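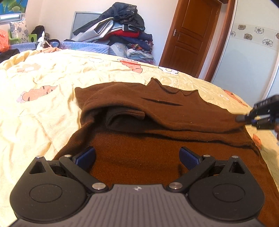
Uddale Household List
Re: [uddale-home] folding heavy knits, and where to put them

Quoting the earlier message from the Millelville end of the list:

> I have read the archive on shelf folding and most of it is for
> T-shirts. My problem is sweaters. I own nine of them, all fairly
> thick, and they were on hangers until I noticed the shoulders
> had points in them. I moved them to a shelf and now they fall
> over every time I take one out. The shelf is 2 feet wide.
>
> Also, does everyone fold on a table? I don't have one big enough
> and have been doing it on my lap in front of the TV, with poor
> results.
>
> Last thing. Are the Akbari zip bags any good for wool? The ones
> at the Weltach store come in packs of 2 and I don't want to buy
> a lot of them if they're going to split.

Taking these in a different order from how you asked.

I fold on the bed and have for years. It's the only flat surface in our place that will take a whole sweater with the sleeves out. Make the bed first and pull the quilt reasonably flat. It doesn't have to be perfect. Clothes that are already folded go at the wall side, so they are out of reach of whatever you're working on, and the near half of the bed stays open for folding. If you put the finished pile at the near edge you will lean on it.

For thick knits, stop using the T-shirt fold. The narrow strip that you then roll or stand on end works with thin cotton, but with a heavy knit you get something the shape of a loaf of bread. Do this:

Lay the sweater face down. Bring each sleeve straight across the back, so the cuffs end up near the opposite side. If the sleeves are long, turn the cuffs down along the body. Bring the sides in only a little, or not at all if your shelf has the width. Then fold it once, top to bottom, and leave it. A second fold is all right for a thinner sweater. On a thick one it makes the lump that is tipping your stack.

Smooth it with the flat of your hand from the middle outward. Don't pull on the hem to straighten it, as a loose knit will stay pulled.
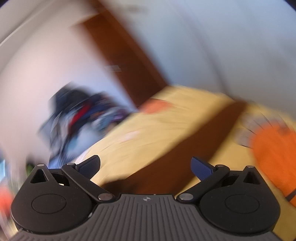
The bed where the folding gets done.

On the falling over. With 2 feet of shelf you have room for two stacks side by side if you fold to a little under a foot wide. Four in one and five in the other is as high as I would go. Put the folded edge toward the front on all of them. Heaviest at the bottom, and the ones you wear most on top, even if the colors end up mixed. I used to sort by color and had to lift half the stack to get to the one I wanted.

If the shelf is slick, a piece of non-slip drawer liner under each stack helps. I cut mine from a roll I already had for the kitchen.

Jackets I treat separately. They get folded for as long as it takes to clear the bed and then they're hung up, and the hangers your sweaters were on can go to those. Jackets hold up fine on a hanger.

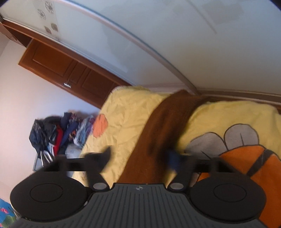
If your closet has sliding doors, remember that you can only get at one half at a time. Keep both sweater stacks behind the same door. We had ours split for most of a winter and I was pushing the doors back and forth every morning.

As for the Akbari bags, I have used them for spare blankets and not for wool, so take this for what it's worth. The zippers have held. One bag split along a seam when I overfilled it with a comforter. For sweaters you wear every week I wouldn't bag them at all. For storage over the summer, wash them, let them dry completely, and use cotton bags or an old pillowcase. Somebody posted here in 2000 about plastic and damp wool and the thread is still in the archive if you search on "pillowcase."

I do ours in September when the heavy things come out again, and it takes some of a Saturday morning, longer if the summer clothes have to be sorted too. If you get your stacks to stay up, post the width you folded to. My shelf is deeper than most and I'd like to know what works on a normal one.

--
uddale-home: household questions, storage, laundry, mending
To leave the list, send a message with the word "remove" in the subject line.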